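5.3 Setting up the wrist view for two-arm tasks

In this section you connect the wrist camera stream to the Viltix perception node and check that the planner receives correct object masks. Do section 5.2 (hand-eye calibration) before you start. If the calibration file is older than your last gripper change, do it again.

You need: the Moduvby controller in Idle state, both arms powered, one bottle and one bowl. The objects should be different in color, otherwise step 6 is difficult to judge.

1. Open the Rarker console and select Perception > Sources.

2. Press Add source and choose Wrist, holding arm. Give it a name without spaces. The name is used later in the task file and it is case sensitive.

3. Set the frame rate to 15. A higher value is accepted by the console, but the segmentation step will then skip frames and the masks arrive late.

4. Close the lower gripper on the bottle with the command hold_soft. Wait until the status line shows Stable.

CAUTION: Keep your hands out of the space between the two arms from this step on. Soft hold limits the finger force only. It does not limit the speed of the arm.

5. Load the task file bowl_over_bottle and run it in Step mode. Press Next until the second arm has carried the bowl near the bottle neck, then press Hold.

6. Open the live view and compare it with the figure. The neck of the bottle must be fully visible, and the bowl may be partly hidden behind it.

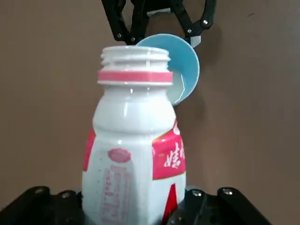
Figure 5-4. Wrist view with the bottle between the lower jaws and the blue bowl held by the second gripper.

7. Switch on Show masks. You should get 4 masks: bottle, bowl, own gripper, other gripper. The own gripper is always at the bottom of the view, so its mask is taken from the robot model and not from the image.

8. Look at the border between bottle and bowl. In this view the neck and its pink collar cover the left part of the bowl. The bowl mask must stop at this border. If it continues over the collar, raise Edge weight by one step and press Recompute.

Note: Glossy plastic gives bright reflections on the shoulder of the bottle. A small hole in the mask at such a place is filled automatically. Larger holes are reported as warning 309 – lower the exposure and recompute.

9. Press Send to planner. The planner builds a collision shape for each mask and shows the shortest distance between bowl and bottle.

Note: Two objects which nearly touch in the image can still have a gap in depth. Use the distance value from the planner and do not estimate it from the live view.

10. If the distance value jumps between frames, set Filter window to 500 ms. Do not use a longer window for moving tasks.

11. Press Save profile. The profile is stored on the controller and is loaded again after restart.

If the planner shows No shape for one object, check first that the source name in the task file is the same as in step 2. To run the task without stops, continue with section 5.4.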